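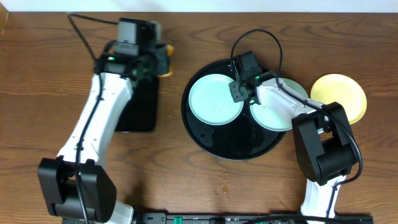

Fri 18 April. Second round with the Ornel oil, batch 3820. The first coat on the sample boards is dry to the touch, but the smell is still strong near the window side. I compared the boards with the table, because the order from Droleck asks for a warm reddish-brown where the grain stays easy to see. Board A is too yellow. Board B is near, maybe a little dark at the end grain. I would take B and thin the second coat.

Water rings: cups of hot water left on A and B during lunch. A has a white ring, B has almost nothing. Tomorrow I repeat with vinegar.

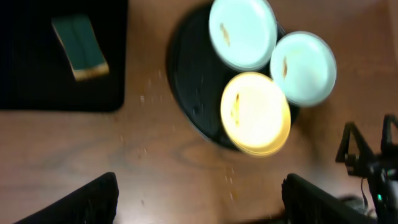

Black tray, two pale plates and a yellow one.

Sanding between coats was done with 200 grit only, by hand, along the grain. The Karam paper clogs fast with this oil, and I had to change it before the first board was finished. The old paper from Zavberg was better, but we have only the end of a roll.
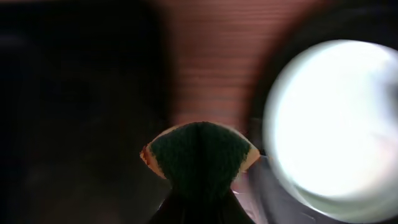 After sanding I wiped with a dry cloth and waited one hour. In October we did not wait, and the second coat came out cloudy on the whole shelf order. Please keep the hour, also when we are late.

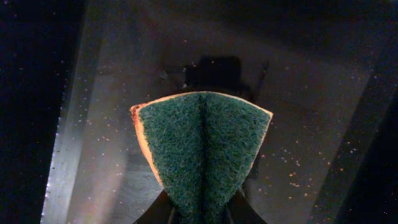
Scouring pad, green side, folded.

To do: ask Droleck if satin is fine for them. Order more 200 grit. Oil cloths go flat outside, not in the bin.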